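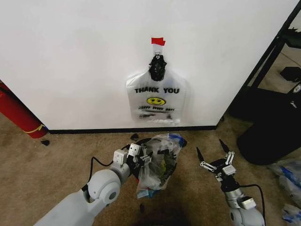

# Bench tips: picking a gripper for bags

Plastic bags are where good grippers go to be humbled. A block is a block from any side. A bag is a different shape every time you look at it, and it clings to whatever you didn't want it to cling to. These notes come from comparing two hands in the Salstead workshop, the Bamach and the Qiu, on bags and very little else.

**Start with the fingertips.** Narrow tips get under a fold. Wide pads hold better once they're there. The Bamach has the pads, and over 251 tries it dropped fewer bags than the Qiu but took far longer to get hold of one. If your bags have knotted handles, go narrow and aim for the knot.

**Turn the force down.** Then turn it down again. Thin plastic tears at settings that feel polite on cardboard.

**Press, then close.** Push the fingers lightly into the bag before you shut them. Closing in mid-air above a bag mostly moves air.

**Don't trust depth on clear plastic.** Our depth camera sees straight through it and reports the carpet with great confidence. Xuelian Du sticks a bit of paper tape on the bag while tuning, and takes it off for the runs that count.

**Hang some, drop some.** A hook on the wall is a fair test and costs next to nothing. Put it low enough that the arm isn't at full stretch, where everything wobbles.

**Leave slack in the cables.** Bend the wrist to both limits by hand, with the power off, and see what pulls. I skipped this once and bought a new cable.

**Keep the controller the same.** We swapped in a Rastow halfway through and had to throw out 138 runs – you can't compare hands if the brain changed too.

**Pick up scraps between runs.** Small dark bits on carpet look a lot like something to grab, at least to our software.

Wipe the pads with a damp cloth at the end of the day and let them dry open. The Qiu's come off with 2 screws, which you should put in a cup.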